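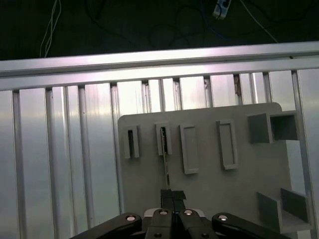 02/07/2021

Spent the better part of the afternoon on the gray panel, which Iqra insists on calling "the board" and Đạt insists on calling "your problem." The drawing from Alberg has it sitting square under the rail. The rail is not square to anything. It dips to the left, and has done since January, and each of us has privately decided that one of the others is going to fix it.

I got out the level, looked at the level, put the level away again. Life is short and there was cake in the other room (Asabe's, lemon, very good, gone by 4).

Cables next. I had promised to tidy the cables. White ones, black ones, a blue one with a curl in it like a pig's tail — every one of them goes somewhere important, I'm told, though when I asked where, Bình went to check and came back with a sandwich. I bought two packs of ties from Skiton last month and they're still in the drawer, looking smug. The black cables on the black surface I have decided to count as tidied on the grounds that I can hardly see them.

Also there is a brownish mark on one of the ribs just under the rail. I tried a rag. I tried the orange stuff from under the sink, then the orange stuff and swearing. Iqra says it's glue, Đạt says it's coffee and looked at me while saying it. I drink tea.

Tươi called at five to ask if we were done and I said "nearly," a word I have been using with him for three weeks. He wants to come by and see it standing up. Well, it is standing up.

Must remember to buy more rags, and to give Asabe her cake tin back.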